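Welcher Greifer für die Demontage? Erste Erfahrungen

29.07.2020

Seit April arbeite ich in meiner freien Zeit an einer Frage, die einfach klingt: Kann ein kleiner Roboterarm einen alten Büro-PC zerlegen, ohne dass ich dauernd eingreifen muss? Ich meine nicht das Schreddern, das können andere Maschinen besser. Ich möchte die Teile einzeln herausnehmen, damit man sie wieder verwenden kann. Deutsch ist nicht meine Muttersprache, also bitte ich um Geduld, wenn ein Fachwort nicht ganz stimmt. In den Kommentaren dürft ihr mich gern korrigieren.

Zwei Greifer habe ich verglichen. Der erste ist der Pamau, ein elektrischer Zweifingergreifer mit Polstern an den Innenseiten. Der zweite heißt Kenau und hat einen Vakuumsauger in der Mitte und zwei kurze Hilfsfinger. Den Kenau hat mir Osvaldo Teixeira für vier Wochen geliehen, wofür ich ihm sehr danke. Den Pamau habe ich gebraucht gekauft, für 700 Euro, und das Netzteil war leider nicht dabei.

Zuerst wollte ich wissen, wie oft jeder Greifer ein Teil beim ersten Versuch sicher hält. Ich habe mir eine Liste gemacht: Speicherriegel, Festplatte im Träger, Steckkarte, Netzteil. Insgesamt wurden es 276 Versuche, verteilt auf viele Abende. Für den Sauger sind große, glatte Flächen ein Geschenk. Den Deckel des Gehäuses hebt der Kenau sehr schön ab, viel ruhiger als der Pamau, der immer eine Kante sucht und sie manchmal verbiegt. Innerhalb des Gehäuses dreht sich das Bild aber um. Fast nichts ist dort glatt. Aufkleber lösen sich ein wenig, kleine Lüftungslöcher lassen Luft durch, und auf einer Platine voller Kondensatoren findet der Sauger überhaupt keinen Platz.

Der Pamau hat ein anderes Problem, nämlich seine Breite. Zwischen einem Laufwerkskäfig und einer Grafikkarte bleibt oft weniger Raum, als man mit dem Auge schätzt. Ich habe am Anfang die Öffnung der Finger immer auf Maximum gestellt, und das war ein Fehler. Besser fährt man halb geschlossen hinein und öffnet erst unten, falls nötig. Seitdem ich das so mache, ist mir kein Kabel mehr hängen geblieben. Vorher passierte es ständig, besonders mit den dünnen Kabeln, die quer über die Hauptplatine laufen.

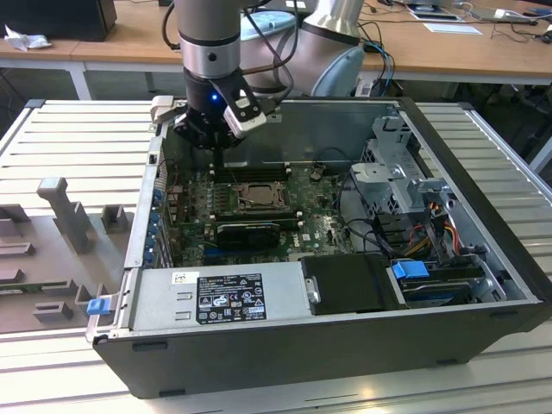
Bei der Steuerung hatte ich auch zwei Möglichkeiten. Angefangen habe ich mit Miranda, einem kleinen Controller mit eigener grafischer Oberfläche. Man zieht Blöcke mit der Maus zusammen, und nach einer Stunde bewegt sich etwas. Für einen Anfänger ist das sehr angenehm. Leider kennt Miranda beim Greifen nur »offen«, »zu« und eine feste Kraft dazwischen. Für eine Festplatte genügt das, für einen Speicherriegel nicht.

Danach bin ich auf Garnham umgestiegen. Garnham schreibt man als Text, ungefähr wie Python, und die Dokumentation ist an vielen Stellen sehr kurz. Ich habe lange gebraucht, bis ich die Koordinaten von Arm und Greifer richtig verbunden hatte. Dafür kann ich die Kraft während der Bewegung ändern, und ich bekomme die Position der Finger zurück. Wenn die Finger sich weiter schließen, als das Teil dick ist, weiß das Programm, dass nichts dazwischen liegt, und kann es noch einmal versuchen. Mein Protokoll hat inzwischen 3.418 Zeilen. Das ist für mich die wichtigste Funktion von allen.

Elaine Meireles hat mir in einer langen E-Mail einen Rat gegeben, den ich hier weitergeben möchte. Man soll das Gehäuse auf die Seite legen und immer an derselben Ecke des Tisches anschlagen – auch dann, wenn man eine Kamera hat, die die Lage erkennt. Die Kamera korrigiert dann nur noch kleine Abweichungen, und die Fehler werden seltener. Ich hatte das zuerst für altmodisch gehalten. Nach einem Nachmittag mit festem Anschlag habe ich meine Meinung geändert.

Noch nicht gelöst sind die Verriegelungen. Einen Hebel oder einen Clip zu drücken und gleichzeitig das Teil zu ziehen, ist mit nur einem Arm sehr schwierig. Im Moment öffne ich die Riegel vorher von Hand und lasse den Arm nur ziehen. Osvaldo meint, ein schmaler Haken an einem der Finger könnte helfen. Ich habe zwei Formen gezeichnet, aber noch keine davon gedruckt.

Mein Stand heute: Ich behalte den Pamau zusammen mit Garnham und gebe den Kenau nächste Woche zurück. Wer vor allem Gehäuse öffnen und flache Teile sortieren möchte, sollte sich vielleicht umgekehrt entscheiden. Falls jemand von euch schon einmal Fingerspitzen mit einem Haken gebaut hat, schreibt mir bitte, welches Material ihr genommen habt und wie dick es an der dünnsten Stelle war.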